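4.2 Checking the start pose before a simulated run

Do these steps for each new scene in the Casura set. The method compares success on seen and unseen room layouts, so the start pose must be the same every time.

1. Load the scene and wait until all objects have settled.
2. Place the arm base on the side table, with the whole mounting foot on the table top.
3. Send the arm to the start pose. The gripper must point down over the sofa seat and must touch nothing.
4. Check that each target object can be seen from the scene camera. A small part outside the view is allowed.
5. Save the seed number together with the pose file.
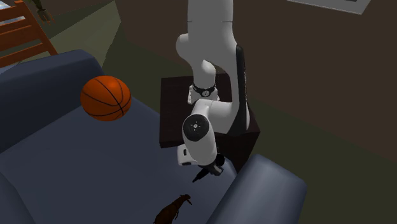
Tiziana Guerra has remarked that step 5 is the one people skip, and that in her opinion a result without its seed should not go in the table at all. We follow this now. In the first round, 110 of the 2185 runs had no seed and we have removed them.

Note: Each scene is run 20 times. Do not change the lighting between these runs.

Caution: If the arm passes through the table or the sofa during loading, do not correct it by hand. Delete the scene, load it again and begin from step 1.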